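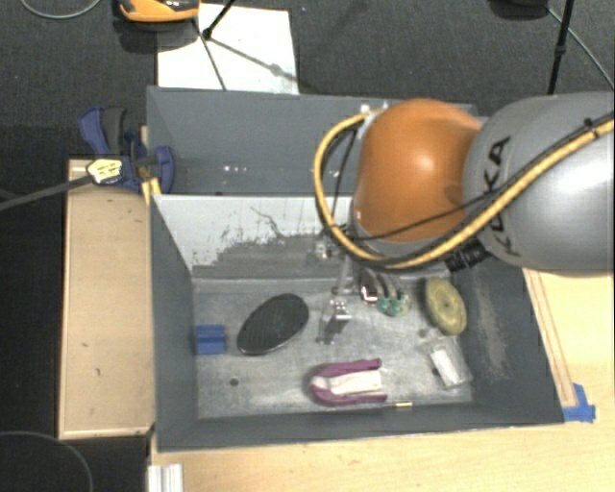 Deletden Bin Picking Kit

Deletden is the package we put together at Dadidcombe for labs and workshops that want to teach an arm to pick mixed small items out of a bin by letting it practice. It grew out of our own research, and we still use it for that every working day, so what you get is very much the setup we trust ourselves.

How the method works

The arm looks into the bin, picks a spot, closes the gripper and lifts. Every try is saved with its outcome, good or bad, and the grasp model is retrained on the whole pile overnight. We don't give it a model of each object, and we don't label anything by hand. That suits a bin like ours, where a clear plastic package can end up lying near a little blue block and the two need quite different handling. Clear packaging was our big headache for a long while — the depth reading tends to go straight through it — and the practice data has helped more there than any filter we tried.

What we found

We trained on one set of objects and then tested on 27 the arm had never met, with 200 tries per test run. After 7 nights of practice, the misses had dropped by half. Flat things lying close to a wall are still the weak spot, and we'd rather you knew that before you order!

What comes in the box

Gripper with metal fingertips, plus one spare pair
2 grey bins
Cable straps and ties for dressing the arm
Fatex logging software, with a license for one workstation
Abbasi starter data, so your first night doesn't begin from nothing

What you'll need

Your own arm (ours is a KUKA), a sturdy table and a depth camera. Please clamp the bins down well. A bin that creeps even a little will spoil a night's data, and it's a sad thing to find in the morning. Any solid bar clamp will do nicely.

Ordering

Kits are built in small batches, and the next batch ships in January. Send us a note with your arm model and table size, and we'll gladly talk it through with you — even if you're only at the wondering stage.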